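Retamitz Par: conjunto de teleoperación y enseñanza manual para brazos de sobremesa

Referencia 1396-P · Distribuido en España por Cifuentes Automatización Docente
Ficha revisada el 14 de noviembre de 2018

Quienes nos compraron el primer Retamitz ya saben de qué pie cojeamos: nos gusta que las cosas se enseñen con las manos. El Par nació de esa manía. Son dos brazos ligeros, uno que usted mueve y otro que repite, unidos por un cable y por un programa que guarda todo lo que pasa entre los dos. Usted agarra la empuñadura del brazo guía, lleva la pinza hasta un objeto, lo coge, lo deja donde toca, y el segundo brazo va haciendo lo mismo sobre la mesa de trabajo. Cada pasada queda grabada como una demostración completa, con las posiciones de las articulaciones, la apertura de la pinza y el vídeo de las cámaras que haya conectado.

Dos maneras de enseñar

La primera es la que acabamos de contar, a distancia, con el brazo guía. Es la que recomendamos para casi todo, entre otras cosas porque sus manos no aparecen en el vídeo y eso se agradece mucho luego, al entrenar. La segunda es la enseñanza directa: se pulsa el botón del codo, el brazo se queda blando (compensado en peso, no se cae, tranquilos) y se le acompaña con la mano por el recorrido. Para trayectorias cortas y para explicar en clase qué es una articulación no hay nada más agradecido. Se puede pasar de un modo a otro en mitad de una sesión sin reiniciar nada.

Qué viene en la caja

Brazo guía con empuñadura y gatillo
Brazo seguidor con pinza de dos dedos y almohadillas de silicona de recambio
Controladora, fuente de alimentación y cable de enlace
Pedal doble: el izquierdo empieza y termina la demostración, el derecho la descarta
Dos mordazas para encimera o mesa
Guía rápida en castellano y licencia del programa Tonby Registro

Las cámaras no están incluidas. El programa admite hasta cuatro, y la mayoría de nuestros clientes trabaja con una fija por encima o al lado de la mesa y otra en la muñeca.

Datos técnicos

Alcance del brazo seguidor: 490 mm
Apertura máxima de la pinza: 37 mm con las almohadillas puestas
Demostraciones de muestra incluidas con el programa: 313
Ejes: seis más pinza, en ambos brazos
Conexión: USB y Ethernet
Precio: 1.396 € más IVA, portes aparte

Preparar la mesa

Nos escriben mucho preguntando con qué objetos conviene empezar, y la respuesta de Ultan Ó Briain, que lleva la formación desde la oficina de Sketley, es siempre la misma: con los que tenga en casa, pero que se parezcan poco entre ellos. Algo duro y redondo, algo blando que se deforme, algo con aristas. Una bandeja con reborde ayuda una barbaridad, porque delimita la zona y lo que rueda no acaba en el suelo. Y si puede montar el puesto en una cocina o en un rincón con pila, mejor todavía: las demostraciones grabadas sobre una mesa pelada suelen dar modelos que se pierden en cuanto cambia el fondo.

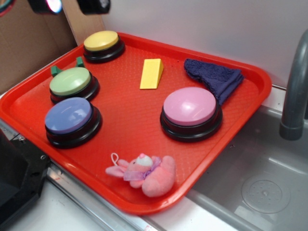
Bandeja roja junto a la pila, con pulsadores de colores, cuña de espuma, toallita azul marino y peluche rosa.

Con objetos así se pueden plantear tareas muy distintas sin cambiar de puesto: presionar un pulsador de un color concreto, apartar la toallita, llevar el peluche de un lado a otro de la bandeja. Nuestro consejo es grabar tandas cortas, mover un poco las cosas entre una demostración y la siguiente y no tener reparo en usar el pedal derecho. Una pasada con dudas se nota después en el brazo, que duda en el mismo sitio (¡lo hemos visto tantas veces!). Los objetos más anchos que la pinza también sirven para tareas de empujar o presionar, con los dedos cerrados.

Programa Tonby Registro

Funciona en Windows y en Linux. Muestra las cámaras en directo, permite recortar el principio y el final de cada demostración, ponerle una frase que describa la tarea y exportarlo todo en HDF5 o CSV. La repetición a velocidad reducida es muy útil para comprobar una trayectoria antes de darla por buena.

Garantía y pedidos

Dos años en piezas y mano de obra, almohadillas aparte. Los centros educativos pueden pedir presupuesto a Cifuentes con su código de centro, y tenemos una unidad de préstamo que se reserva desde abril para el curso siguiente. El plazo de entrega habitual es de tres semanas.

Accesorios relacionados: pedal suelto, mordaza larga para encimera, juego de almohadillas, maleta de transporte.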